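Section 6. Receiving and Labeling Stock

6.1 Before you begin

This section explains how to set up the receiving module of the Plullard stockroom system and how to record a first delivery. It applies to sites that have already completed user registration under Section 5. The work should be carried out by a person with Supervisor rights.

Have the following ready:
Your site code, as issued by Plarken Support
A label printer with a full roll of labels
The delivery note for at least one shipment

Note: The module holds up to 2,554 active item codes per site. Sites that need more should ask for an extension before entering any stock.

6.2 Setting up the receiving area

1. Sign in and open Site Settings, then Areas.
2. Select Add Area and enter a name of no more than 24 characters. Do not use slashes or commas.
3. Set the area type to Receiving. An area saved under any other type cannot accept delivery notes.
4. Choose the default printer from the list. Printers made by Ticona appear under their network name.
5. Press Save. The area is shown in gray until the first delivery is posted.

Caution: An area type cannot be changed once stock has been posted to it. Check the entry before saving.

6.3 Assigning item codes

Each item code consists of one letter and four digits. The letter stands for the product group and is chosen by the site. The digits are assigned by the system.

1. Open Items and select New Group.
2. Enter the group letter. The letters I and O are not accepted – they are too easily read as numerals.
3. Enter a short description and the storage unit (each, carton or pallet).
4. Select Generate. Codes in a new group start at 1,101 and are printed without the comma.
5. Print a test label and compare it with the code on the screen.

Codes brought over from the older Groltero system keep their original digits. They are marked with a star in the item list and need not be printed again.

6.4 Posting a delivery

1. Open the receiving area and select New Delivery.
2. Enter the delivery note number exactly as printed.
3. Scan or type the code of each carton. A short tone confirms the entry.
4. If the quantity differs from the delivery note, enter the counted figure and select a reason.
5. Press Post. The stock is now available for picking.

Caution: Do not switch off the terminal while posting is in progress. If power is lost, the delivery is held under error 57 and must be released by a Supervisor.

Requests for release outside office hours should be addressed to Mercy Ndung'u. Yutong Dong is responsible for label stock and printer repairs. 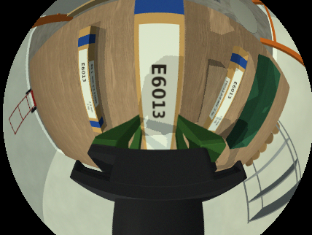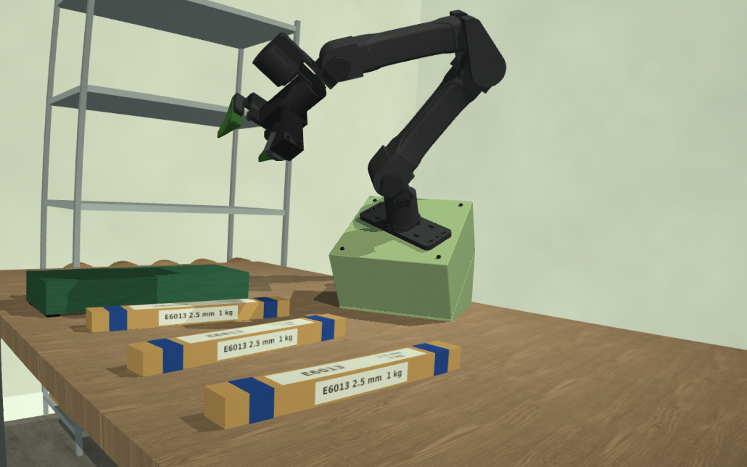
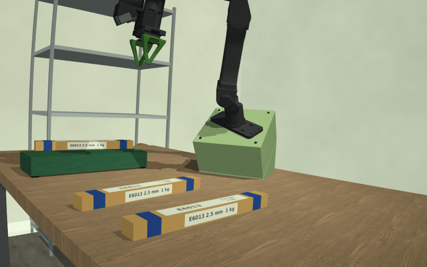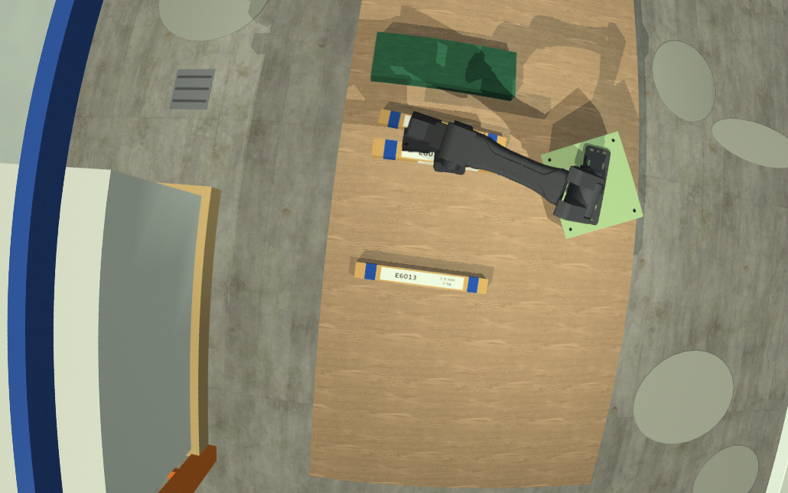

6.5 Common question

Can a posted delivery be corrected if the wrong item code was used?

A Supervisor may reverse the delivery from the History screen until the end of the same working day. After that time the stock must be moved to the correct code by means of a stock adjustment, as set out in Section 8.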